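Meinir Humphreys
04/04/2026

1/ Admitted students weekend at Stornlow starts soon and my inbox is filling up with the same sweet, panicky questions I sent to some poor junior two years ago, so I'm going to put everything I know in one place. Get a snack, I do go on a bit.

2/ First, which building. If your welcome email says Shek, you're in the big brick dorm at the bottom of the hill, and you should come in by the bike racks. The front doors look very grand and they are locked after six. I stood outside them with my suitcase and a melting ice cream sandwich my first night, waving at people who waved back.

3/ Your host is a regular student with regular homework. Mine had a chemistry problem set due at midnight and kept apologizing for it, and I ended up lying on her floor reading the campus paper from front to back, and I loved it! I'd sat through so many info sessions by then. Hearing four people argue over question five told me a lot more about the place.

4/ Do go to a class. You don't have to email the professor for the big lectures, only for seminars. Intro Linguistics is in room 101 and there are always seats on the left side by the radiator. If you want something smaller, ask your host what they're taking and tag along.

5/ About the Skillia fair, because three of you asked. Skillia is the peer teaching club, where students run one-night classes on whatever they happen to know (bread, bike repair, Welsh swearing, that last one was me and I only got asked to tone it down once). There are 56 classes on the list for the weekend. Pick two. I picked seven as a prefrosh and remember none of them except the one with the bread.

6/ Money stuff, since it's the question people whisper. The financial aid office is open all weekend and they will sit down with you and your actual letter. Bring it printed. My mom and I went in with a gap of $600 we couldn't figure out, and it was a health insurance charge we could waive by filling out a form. I think about that form a lot.

7/ Food! The dining hall is fine, breakfast is better than fine. Nonel is the student café in the library basement and it takes cash only before noon for reasons lost to history. Get the cheese toast. If the line is almost to the stairs, it's still worth it, they move fast.

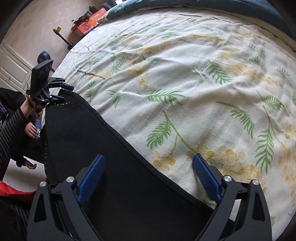
8/ Packing. A sleeping bag, a pillow if you're fussy (I'm fussy), shower shoes, a phone charger with a long cord, and one warm layer, because the hill is windy well into June. There's a dance on the second night and people wear everything from sweatpants to their prom outfits, so bring whatever you feel like yourself in and don't buy anything new for it.

9/ If you get homesick or overwhelmed, tell your host, or find anyone in a green lanyard. I spent a good hour of my own weekend sitting in the laundry room at Shek calling my grandmother. Then I went to the dance and met the girl who is now my roommate. Both of those were good parts of the weekend.

10/ And if you come and it doesn't feel right, that's okay too — you're allowed to like us and pick somewhere else. My best friend from high school did exactly that and she's very happy and sends me pictures of her much nicer dining hall.

11/ I'm hosting again this year, so one of you will be stuck with me. I have a spare fan and a lot of tea. Replies are open, ask me anything, I'll get to them after my lab tonight.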